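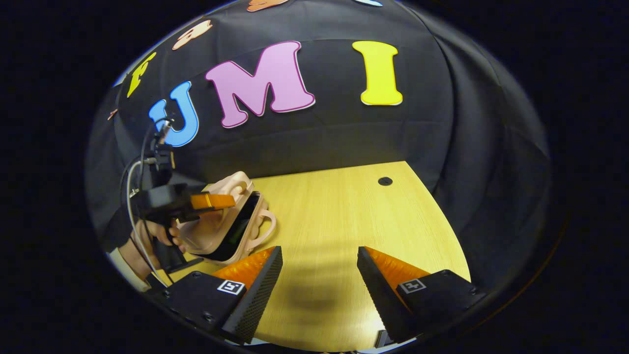
Figure 1. A pale pink handbag on a wooden table, with lettered black cloth behind.

Home | Departments | Student Work | Religion and Community | Archive

Remembering the Dead at Emano Street: A Study of One Parish Memorial Service

Student project report, Religion and Community
Submitted by Shagufta Yousafzai

Purpose

This report examines how a small congregation keeps the memory of members who died far from home. The subject is the yearly memorial service held each November at the Emano Street Chapel, in the Rakness district. The service honors 11 fishermen and dock workers from the founding families who were lost at sea in a single storm. The project asked who now attends the service, how its form has changed, and what the congregation intends to do with its records.

Method

The author attended the service and two of the planning meetings that preceded it, which were held on Thursday evenings in the chapel hall. Interviews were conducted with four members of the congregation, two of whom are descendants of the men named in the service. The author also read the parish registers and the printed orders of service kept in the Afridi Reading Room. The orders of service are incomplete. Several years are missing, and those printed during the period when the chapel shared a minister with Drekasar carry no list of readings.

Findings

The service begins at dusk with the reading of the names. Each name is followed by a single stroke of the bell and a short silence. In the earliest orders of service the names are arranged by boat. They are now read in alphabetical order, a change that one of the descendants regretted in her interview. She stated that her grandmother had known the men by their crews and had taught the names to her children in that way.

Two hymns have remained in use throughout the period covered by the records. The sermon was once the longest part of the evening. It has been replaced by a brief address from a member of the congregation, and the speaker is chosen at the second planning meeting.

Attendance has widened. Older members recalled a service limited to the families, with the doors closed once the bell had started. Visitors from the neighboring Catholic and Lutheran parishes now take part in the procession to the harbor wall, where a wreath is placed in the water. The candles carried in the procession are paid for by a special collection.

The registers are in fair condition, but the binding of the oldest volume has failed. The chapel has been quoted $2,000 for its repair. Members disagreed on whether the volume should remain in the chapel afterward or be placed permanently in the reading room.

Limits of the Study

The interviews were few, and no former minister could be reached. The account of the earlier services depends largely on memory. Further work should compare the Emano Street service with the one held at Drekasar, whose registers were closed to readers during the term.

Shares: 11 | Comments: 2

Recent Student Work
Hymn Singing in the Rakness Parishes
The Drekasar Mission School and Its Teachers
Shared Kitchens: Interfaith Meals in a Harbor Town
Reading Old Burial Registers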